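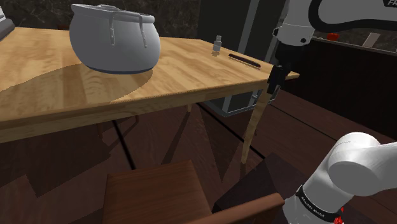

Pot scene in simulation, gripper empty and below tabletop height at the right corner.

06/03/2022
Malte Ehlers, Cloltgate

Run 603 was stopped by the collision monitor at step 888 of 900. The log records contact between the gripper and the table edge. The planner had loaded the table model from the Tristetti set, which gives a lower top than the one in use - the clearance check therefore passed. Runs from 603 onward are withdrawn from the results. No transfer to the real arm is permitted until the height has been corrected and the check repeated.

Recent entries
Pladesthorpe: joint limit fault
Wiegand controller update
Gripper timeout, May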